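4.2. Ce que mesurent les économies d'eau déclarées

Les chiffres d'économie d'eau attribués au lave-vaisselle reposent presque toujours sur une comparaison dont un des deux termes est mal connu. La consommation d'un cycle figure sur la notice, elle a été relevée dans des conditions normalisées. Celle du lavage à la main est une tout autre affaire : on la reconstitue à partir de déclarations, de mesures ponctuelles ou, plus rarement, de compteurs posés sur l'évier. Nous doutons que ces trois sources puissent être moyennées comme le font la plupart des synthèses.

L'enquête Stemard, que nous reprenons ici, portait sur 204 ménages de l'agglomération de Brorkia. Elle conclut à un avantage net de la machine. À la relecture des carnets, cette conclusion paraît fragile. Le prélavage sous le robinet n'y est compté que lorsque le répondant le signale de lui-même ; or la question n'est posée nulle part dans le questionnaire. Dix-neuf ménages seulement le mentionnent, proportion qui nous semble difficile à croire au vu des entretiens menés par ailleurs. Quant aux pièces lavées à part (saladiers, planches, couteaux), elles disparaissent purement et simplement du bilan, alors qu'elles sont parfois rincées longuement pendant que la machine attend d'être pleine.

Le second corpus, celui de Jibrin, comprend 607 cycles enregistrés par compteur. Il est plus solide, mais il ne dit rien du taux de remplissage. Un cycle lancé à moitié vide y vaut un cycle complet. Rapporter la consommation au nombre de cycles, puis la comparer à un volume par couvert obtenu à la main, revient à diviser par deux choses différentes. On s'étonne que l'article d'origine ne s'y arrête pas.

Reste l'argument de la température, souvent avancé en dernier recours. L'eau du robinet étant chauffée par le ballon domestique, le lavage manuel serait pénalisé deux fois. C'est possible ; encore faudrait-il savoir quelle part de cette eau est réellement tirée chaude. Dans les deux corpus, l'information manque, et le coefficient retenu par l'outil de calcul Murivix n'est assorti d'aucune source.

Nous avons donc redéfini l'unité d'observation. Elle comprend désormais tout ce qui se passe entre la fin du repas et le rangement, à l'évier comme dans la machine (figure 3).
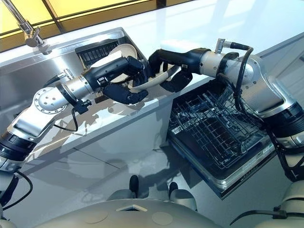
Figure 3. Le poste de vaisselle comme unité d'observation : évier en inox et lave-vaisselle ouvert.

Faut-il compter le prélavage dans la consommation du lave-vaisselle ?
Il faut l'y compter chaque fois que la vaisselle rincée passe ensuite en machine, puisque cette eau appartient au même lavage.

Cette règle réduit l'écart entre les deux pratiques sans permettre, à ce stade, d'en fixer la valeur. Les carnets de Stemard ne distinguent pas le rinçage d'une assiette destinée à la machine de celui d'un plat lavé à part, et toute correction a posteriori serait arbitraire. Nous nous abstenons par conséquent de proposer un chiffre révisé et traitons les deux corpus séparément dans la section suivante.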